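Setting up the junction box task for a two-armed robot

A walkthrough from the Flendholm robotics club, written up by Jovita Figueroa

When our club moved on from line-followers to a proper pair of arms, we spent our first few evenings trying to do everything at once, and got very good at dropping things. What finally settled us down was choosing one small job and doing it the same way until it worked. Ours was putting a terminal board into a plastic junction box and getting the lid back on. I've written it up for the new members starting in October, and for any other club that fancies a go.

What you'll want on the table

A square junction box with its lid off, the plain grey sort from any electrical shop. Two terminal boards with screw terminals – you only fit one at a time, but a spare saves a lot of sighing. A cordless electric screwdriver, charged, with the bit already in. Lid screws in a little dish, kept well away from the arms until you need them.

Laying it out

Put the lid and the box body next to each other, lid on the left, both within easy reach of the left arm. The boards go to the right of the body. We turn ours at an angle, as Davoud Moradi found that the fingers slid past the terminals when the boards lay dead straight, and we've never had cause to change it back. The screwdriver goes to the right again. Do leave a good hand's width of clear table along the near edge, or you'll knock something the very first time you bring the arms in.

Toys and bits for the other tasks can stay at the back. Ours live there all evening, and the younger ones like having them to hand for their turn.

Teaching the moves

Start with both grippers open and pointing in towards each other, just over the near edge. We call this "home", and every run begins and ends there. Now, before you try the whole thing, practise these on their own:

1. Left arm goes to the box body and holds it steady by one wall. Gently! The plastic gives.
2. Right arm picks up the nearer board by its long sides, lifts, and pauses.
3. Right arm lowers the board into the box and lets go, then backs straight up.
4. Left arm fetches the lid and sets it on top.
5. Right arm takes the screwdriver.

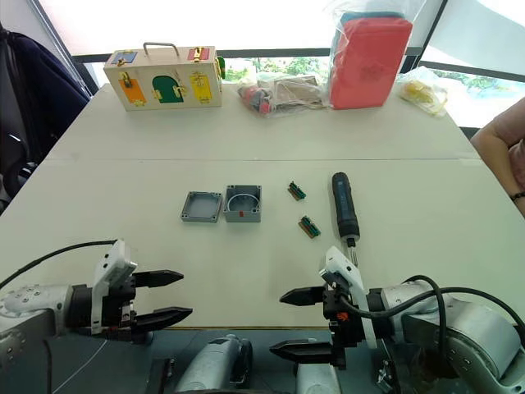 Once each piece goes well by itself, join them up two at a time. Dayana Sandoval kept our log and we allowed 10 tries per pair before moving on, with a tea break if more than half went wrong. It sounds slow, and it is a bit, but we had the first four steps running together after 5 evenings, which pleased us no end.

Step five is where you'll need patience. The screwdriver is heavier than anything else on the table and it likes to roll, so grip it round the thick part of the body and lift it slowly. We haven't got the arm driving screws by itself yet. For now it brings the screwdriver over to a corner of the lid and one of us takes it from there.

If it goes wrong

Board tips as it goes in: you've picked it up off centre. Go back to step two and try again a touch further along.

Lid won't sit flat: have a look whether the board is riding up on one of the corner posts. Ours did this constantly until Dulce Trujillo suggested lowering it at a slight tilt.

Arms get too close in the middle: make the left one wait at home until the right has backed off. You lose a few seconds and save yourself a nasty clonk. Keep somebody by the stop button on every run, please, even the ones you think are boring.

Next term we'd like to try it with the lid starting upside down, so the left arm has to turn it over first. Griet Vandenberghe has already sketched out the moves and they're pinned up by the door if you'd like to add your own ideas.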